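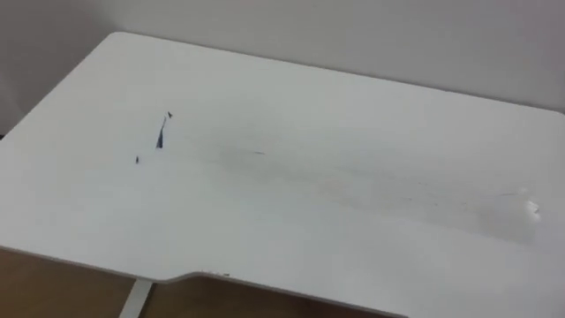
The top at station 11, with the marks on the left and the smudge to the right.

Zixuan Xia had the log open at page 418 and was reading it aloud, which she did when she disagreed with it.

"Left arm, repeat error on the pick. Base bolts checked. Joint two brake replaced. Error remains." She turned the page. "Signed, Pal."

"It does remain," said Ashok Pal.

She bent over the white top. The dark streak on the left ran to a point, with a fleck above it and a dot lower down.

"Who drew the datum?"

"Vasilakis, in April. Marker pen."

"Which end of it?"

Pal looked at the streak for some time. "The point, I assumed."

"The fleck is nearer the figure in the drawing. Did you ask him?"

"He's at Arberg now."

She rang Arberg. Pantelis Vasilakis came to the phone after eight minutes and said that he had used neither. The datum was the dot. The streak was where the pen had slipped, and he had tried to rub out a second one further over and made a mess of the finish.

Xia wrote this down and read it back to him. Then she put the phone away and entered the new origin by hand, jogged the left arm to it at low speed, and stored the point. She ran program 809 with the gripper open, then closed, then with a part. The error did not come up. She ran it again.

"So the brake was good," Pal said.

"Probably."

"I threw it out."

She took the log from him and wrote: Origin retaught to dot. Streak and fleck not to be used. Fit a proper dowel before next calibration. She left a line, and under it, in smaller writing, she added: Do not clean this table.

Pal read it over her shoulder and went to find the cleaner's rota.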